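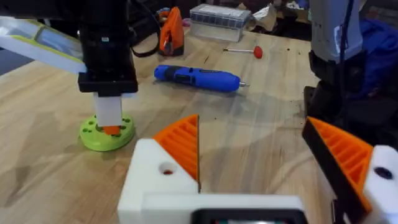 They had given the thing a bench of its own by the window, which was more than Wenden had gotten in 5 years. He stood behind the yellow tape with his coffee and watched an arm press down on a green disc.

"It's holding it," said the man from Acharya. "For the screwdriver."

"I hold it with my thumb," Wenden said.

The man wrote that down. He wrote down most of what people said, and none of it seemed to come back.

Pledinstead made pump covers, and a pump cover was a green disc with holes around it and somebody to put screws in the holes. The target on the whiteboard was 921 a shift. Under it, in June, someone from the office had added 1765 in red, with a question mark. The question mark had since been wiped off.

Jayanthi Joseph came over from packing. She had worked at the Bedarholm plant when they brought theirs in.

"What happened there?" Wenden asked.

"They said no one would lose their job."

"And?"

"No one did. They lost the job they had. I was a fitter. Then I was a cell attendant. I stood next to it and picked up what it dropped."

"Same money?"

"Same money for a year."

The arm let go, came back and pressed again. The man from Acharya said it was learning. He had been saying so all morning, in the voice people use about a nephew. Wenden thought of the girl he'd trained in the spring, who had it by lunch and was let go when the bench was ordered. No one had stood around with a clipboard for her.

"The idea is to free you up," the man said.

"For what?"

"Higher-value tasks."

"Which ones?"

The man looked at his clipboard as if they might be listed there. He said that would be a conversation with the site lead. The site lead was on a call.

At 4 they asked for someone to sit with it through the evening, to reset the parts and log the faults. It paid a little extra. Jayanthi was already putting on her coat and wouldn't look at him.

Wenden stepped over the tape and pulled out the stool. It had been his stool, the one with the split seat.

"Show me the log," he said.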